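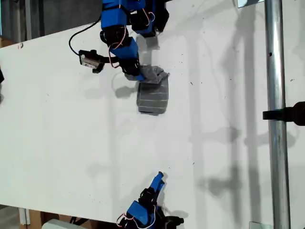

# Urnico Folded Cloth Collection

This data card covers the Urnico collection of photographs of small household cloths on a tabletop. It is maintained by the textile care office at Bustamante and is intended for readers who study how cloths are folded, stacked, and put away. Questions about the contents should be directed to Olaia Olmedo.

## Contents

The collection holds 443 photographs. Each one is accompanied by a single line in `cloths.csv`.

| Column | Meaning |
|---|---|
| `photo_id` | Name of the photograph, without extension |
| `color` | Main color of the cloth, in plain words |
| `surface` | Plain, striped, checked, or ribbed |
| `state` | See "States" below |
| `note` | Free text, often blank |

Colors are recorded as they look in the photograph. A cloth that reads as dark gray is entered as `dark gray`, even where the shop label used another name. Faint lines are entered as `striped` unless the weave can be confirmed by hand, in which case `ribbed` is permitted.

## States

- `flat`: the cloth is spread in a single layer.
- `folded`: the cloth has been folded into a pad and lies flat.
- `lifted`: part of the cloth is raised from the table while the remainder rests on it.
- `crumpled`: no clear outline remains.

Where a folded cloth is held by one corner, the entry is `lifted`, and the word "folded" is placed in the note. A small peak or pinch at the corner does not make the cloth `crumpled`. This point was decided in May after two readers had entered similar photographs differently, and the earlier lines were corrected.

## Table and Cloths

The table surface is white throughout. Dark cloths show clearly against it; pale cloths are harder to outline, and their edges should be checked at full size. Shadows on the table are left as they fell. They must not be traced as part of the cloth, even where they are dark or lie close to its edge.

All cloths were bought new and washed before use. Fabric softener was not used. Ironing was limited to cloths that would not otherwise hold a fold.

## Labeling

Baltasar Herrero and Fatos Todorova each labeled the full set. Valeriano Toledo reviewed the lines on which they differed and entered the final value. The original labels are kept in `readings/`, one file per reader.

## Known Limitations

1. Large items such as sheets and bath towels are not included.
2. Fiber content is not recorded. It should not be inferred from the surface column.
3. The order of the photographs has no meaning, and neighboring files may show different cloths.
4. Only 200 photographs have an entry in the note column.
5. `striped` and `ribbed` remain difficult to separate on dark cloths. Users for whom the difference is unimportant may merge the two.

## Use and Corrections

The collection may be used for teaching and study within Bustamante and its partner offices. Redistribution requires written permission. Proposed corrections should give the `photo_id`, the present value, and the value requested. Corrections to `color` are accepted only where the entry is plainly wrong, and differences of shade are left alone.

Version 2, issued June 28, 2026.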